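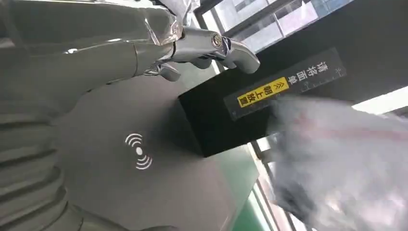
Konrad Strebel asks how a parcel can find your house when it can't read a map and has no legs. He also wants to know if it gets lonely on the way.

Dear Konrad, for the second question I have no answer. The first one I can explain, and we will follow one parcel to do it. Inside is a Fliltik, a small puzzle with sliding pieces, and it must travel 1,646 kilometres to a girl in Cumurstead.

## First, it needs a coat

The Fliltik is packed at the Temico shop. A puzzle doesn't break easily, so it gets a soft bag. A cup or a lamp would get a box with paper pushed into the corners. A soft bag weighs very little and it takes the shape of the thing inside. If you have ever pressed a parcel before your birthday to guess what is in it, you know that this is easier with a bag!

## Then it needs a name

On the bag goes a label. There are words on it for people, such as the street and the town. There is also a **barcode**, a row of thin and thick black stripes. Each parcel has its own. The stripes stand for a number, and the number is like the parcel's name.

A scanner shines light on the stripes. Black takes in most of the light and white sends it back, and from this the scanner works out the number. Some labels have a square pattern of small blocks too. It does the same job, but more information fits in it.

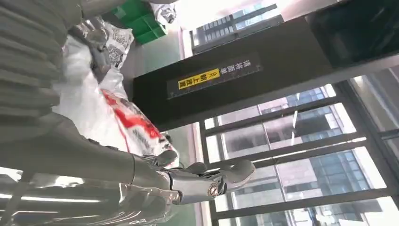
Bags and boxes of every kind come together in a sorting hall. On a busy day in January the hall in Cumurstead had 3,874 of them. Some are shiny and some are dull, some are as flat as a book, and a big sack can hide a small packet completely. Before they can go further, each one must be looked at alone.

The label should be where the scanner can find it. On many tables this means **face up**, with the label to the ceiling. A bag is more difficult than a box here - it folds, and a fold in the middle of a barcode can make it impossible to read. Then you smooth it with your hand and try again.

## How big, how heavy?

A van has only so much room, so it helps to know the size of what goes in. You measure a parcel in three directions: how long, how wide and how high. Our Fliltik bag is 5 centimetres high when it lies flat. The longest parcel of that day was 70 centimetres, and it was an umbrella. 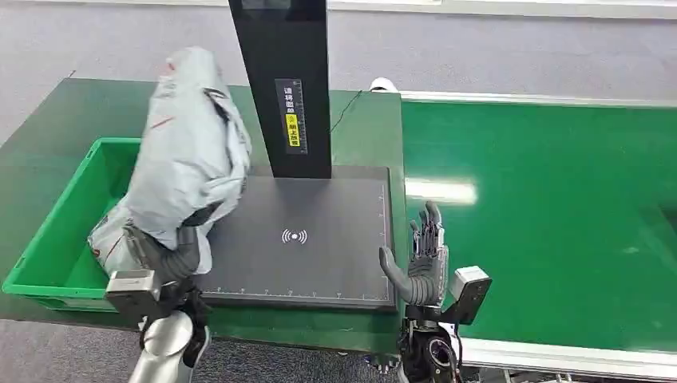
Rulers can be printed directly on the place where the parcel lies. You push one corner to the zero and read the numbers along the two sides. For the height you need a ruler that stands up. Weight is found with scales, the same idea as in your kitchen.

After this the parcel goes into a crate with others for the same part of town. Crates often have holes or ribs in the walls, which makes them lighter to lift but still strong.

## Try it at home

Take a cushion and a shoe box. Measure both in three directions and write it down. Now ask somebody else to measure them, and compare.

Which one gave you two different answers? Mrs Zupan's class tried it with a winter jacket and they are still arguing.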